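Lamwood opens Prandden to outside teams

Brasthorpe, Wed 28 September. I've been itching to share this one! Starting today, any shop can try Prandden, our tool for teaching a robot arm a job by steering it yourself from a remote handset.
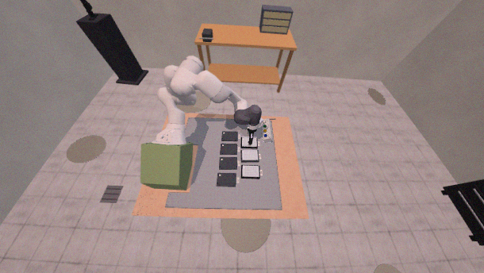 The Prandden practice cell, in simulation.

You drive the arm through the task, we record it, and that's your lesson (no code, I promise). Our August trial crew at Gillies logged 268 demonstrations in 11 days, and two of them had never touched a robot before.

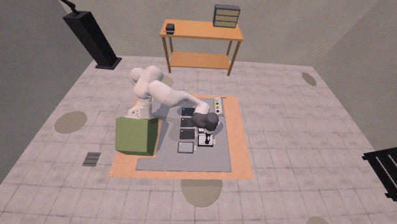
They started out slow and a bit jerky, which is fine, and you can toss any run you don't like and go again. Want a seat? Write to the Prandden desk at Lamwood and we'll set you up with a login.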